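서버실 및 통신실 정기 점검표 (의견란 포함)

작성: Lertchai Nakpan, Saengthong 기술지원팀
5월 점검분

대상: Pistavano 사옥 서버실, 층별 통신실, 사무 구역 네트워크 일체
점검 방식: 육안 확인, 관리 콘솔 조회, 담당자 면담
판정 표기: 적합 / 조건부 / 부적합 / 확인 불가

점검표를 받는 분들께 먼저 부탁드립니다. '적합'은 칭찬이 아니고 '부적합'은 인사고과가 아닙니다. 지난번 점검 뒤에 판정을 놓고 협상을 시도하신 부서가 있었는데, 소화기 압력계는 협상 대상이 아닙니다. 의견란은 제가 현장에서 적은 것을 거의 그대로 옮겼습니다. 말투가 거슬리면 말투에 대해서만 항의해 주십시오.

1. 출입 통제

1-1. 서버실 출입문 자동 잠김
판정: 부적합
의견: 문은 훌륭합니다. 잠금장치도 훌륭합니다. 그 사이에 접은 골판지가 끼워져 있습니다. 골판지를 빼니 바로 잠겼고, 점심을 먹고 오니 새 골판지가 있었습니다. 이번 것이 더 두껍습니다.

1-2. 출입 카드 발급 대장
판정: 조건부
의견: 활성 카드가 213장입니다. 상주 인원보다 확실히 많습니다. 퇴사자 카드 회수 절차는 문서로 존재하며, 문서는 대단히 잘 쓰여 있습니다. 회수함은 비어 있었습니다. 6월 말까지 대장과 인사 명부를 대조해 주십시오.

1-3. 방문자 기록
판정: 조건부
의견: 방문 목적란이 전부 "업무"로 적혀 있습니다. 틀린 말은 아니지만 읽는 보람이 없습니다. 최소한 작업 대상 장비와 동행한 담당자 이름은 적게 하십시오.

2. 전원

2-1. 무정전 전원장치(UPS) 배터리
판정: 부적합
의견: 교체 권고 경고등이 켜져 있고 그 위에 검은 테이프가 붙어 있습니다. 밤에 눈이 부셔서 붙였다는 설명을 들었습니다. 서버실에서 밤에 눈이 부실 일이 왜 있는지는 별도로 여쭙겠습니다. 배터리는 즉시 발주하고 테이프는 오늘 떼십시오.

2-2. 이중 전원 구성
판정: 부적합
의견: 핵심 스위치의 전원공급장치 두 개가 같은 멀티탭에 꽂혀 있습니다. 도면상으로는 A계통과 B계통이 나뉘어 있고, 도면은 참 아름답습니다. B계통 분전반은 현재 선풍기 한 대를 안정적으로 지원하고 있습니다.

2-3. 분전반 회로 표시
판정: 조건부
의견: "메인", "메인2", "진짜 메인"이라는 표시가 있습니다. 세 번째 것이 메인인지 물었더니 의견이 갈렸습니다. 차단기를 내려서 확인해 보자는 제안은 정중히 사양했습니다. 계측기를 가진 전기 담당자와 다시 확인하겠습니다.

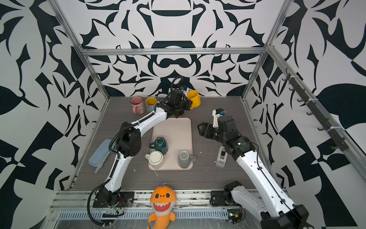
2-4. 비상 전원 차단 버튼
판정: 적합
의견: 보호 덮개가 있고, 표지가 있고, 앞에 쌓인 물건이 없습니다. 오전 내내 적어야 할 칸이 많았던 터라 여기서 잠시 서 있었습니다. 담당자 교육 이력도 최신입니다.

3. 냉방과 환경

3-1. 실내 온도 및 습도
판정: 적합
의견: 기준 범위 안입니다. 다만 벽면 온도계와 관리 콘솔 값이 서로 다릅니다. 둘 다 기준 안이라 적합으로 두었으나, 어느 쪽을 믿는지 정하고 나머지는 교정하거나 치우십시오.

3-2. 누수 감지
판정: 조건부
의견: 감지선은 냉방기 아래에 제대로 깔려 있습니다. 경보 수신처는 재작년에 없어진 팀의 메일 주소입니다. 물이 새면 감지선은 성실하게 보고할 것이고, 그 보고를 읽을 사람이 없습니다. 수신처를 당직 그룹으로 바꾸고 시험 경보를 한 번 보내십시오.

3-3. 통로 및 적재물
판정: 부적합
의견: 랙 뒤쪽 통로에 빈 상자, 남는 의자, 작년 송년회 현수막이 있습니다. 상자는 보증 기간 때문에 보관한다고 합니다. 보증서를 보관하십시오. 통로 폭은 소방 점검에서도 걸릴 항목입니다.

4. 배선

4-1. 케이블 이름표
판정: 조건부
의견: 2층 통신실은 양 끝에 모두 이름표가 있고 대장과 일치합니다. 누가 했는지 알고 싶습니다. 3층은 사정이 달라서, 가장 굵은 다발에 "건드리지 마시오"라고만 쓰여 있습니다. 건드리지 않았습니다. 패치 패널 점검이 끝날 때까지 임의 작업을 금합니다.

4-2. 책상 밑 소형 스위치
판정: 부적합
의견: 신고된 것은 없다고 하셨습니다. 회의실 탁자 밑에서 하나, 복합기 뒤에서 하나를 찾았습니다. 복합기 뒤의 것은 자기 자신에게 다시 연결되어 있어서, 월초마다 느려진다는 네트워크 불만의 유력한 용의자입니다. 두 대 모두 철거하고 필요한 자리에는 정식으로 포트를 신청해 주십시오.

4-3. 바닥 횡단 배선
판정: 조건부
의견: 덮개가 절반만 있습니다. 덮개가 없는 절반이 하필 정수기로 가는 길입니다.

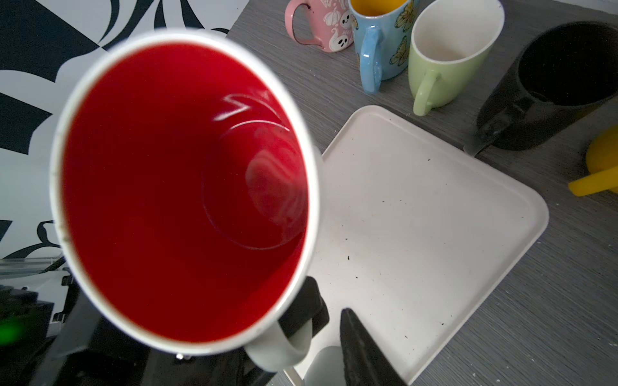 4-4. 예비 포트 비활성화
판정: 적합
의견: 표본으로 고른 포트가 모두 꺼져 있었습니다. 로비 벽면 포트도 마찬가지입니다. 지난번 지적 사항을 실제로 조치한 드문 사례라 따로 적습니다.

5. 백업과 복구

5-1. 백업 작업 성공 여부
판정: 조건부
의견: Notorine 콘솔의 성공률은 100퍼센트입니다. 대상 목록을 열어 보니 실패하던 작업이 목록에서 빠져 있었습니다. 통계학적으로는 흠잡을 데가 없는 해결책입니다. 빠진 파일 서버를 다시 등록하고, 실패 원인은 따로 처리 번호를 매겨 주십시오.

5-2. 복구 시험
판정: 확인 불가
의견: 시험을 했다는 진술은 있고 기록이 없습니다. 다음 분기 안에 임의의 폴더를 골라 별도 위치로 복구하고 소요 시간과 담당자를 남기십시오. 골라 드릴 폴더는 당일 아침에 알려 드립니다.

5-3. 외부 보관
판정: 조건부
의견: 외부 보관 매체가 서버실 바로 옆방에 있습니다. 방이 다르니 외부라는 논리는 이해했으나 불은 벽을 그렇게 존중하지 않습니다. Triline 보관 계약이 살아 있으니 그것을 쓰십시오. 이미 매달 돈을 내고 계십니다.

6. 소화 및 인원 안전

6-1. 소화기
판정: 조건부
의견: 압력은 정상이고 점검표도 붙어 있습니다. 한 대가 문 고정용으로 전직했습니다. 1-1의 골판지와 업무가 겹치니 둘 다 원래 자리로 보내 주십시오.

6-2. 비상 연락망
판정: 부적합
의견: 첫 번째 번호는 결번, 두 번째 번호는 통화가 되었으나 받으신 분이 은퇴하셨습니다. 그래도 3층 배선에 대해서는 지금까지 만난 누구보다 잘 알고 계셨습니다. 새 연락망을 게시하고 개정한 달을 적으십시오.

6-3. 작업용 사다리
판정: 적합
의견: 발판 고무와 잠금 상태가 양호합니다. 바퀴 달린 의자를 사다리로 쓰는 관행에 대해서는 목격한 당일 구두로 말씀드렸고, 더 적지 않겠습니다.

조치 기한

즉시: 1-1, 2-1, 2-2, 6-2
2주 이내: 3-2, 3-3, 4-2, 4-3, 6-1
6월 말까지: 1-2, 1-3, 2-3, 3-1, 4-1, 5-1, 5-3
다음 분기: 5-2

조치 결과는 항목 번호를 적어 회신해 주십시오. "전체 완료"라고만 쓴 메일은 접수하지 않습니다. 사진을 첨부하실 때는 조치한 부분이 보이게 찍어 주시고, 한 통에 50메가바이트가 넘으면 메일 서버가 돌려보내니 나누어 보내십시오. 판정에 이의가 있으면 현장에서 같이 보겠습니다. 오전 10시 이후가 좋습니다.

관련 글
- 퇴사자 계정 및 출입 카드 회수 절차
- UPS 배터리 교체 신청서 작성 요령
- 층별 통신실 배선 대장 양식
- Notorine 백업 대상 등록 안내
- Triline 외부 보관 인수인계표
- 지난 점검 미조치 항목 모음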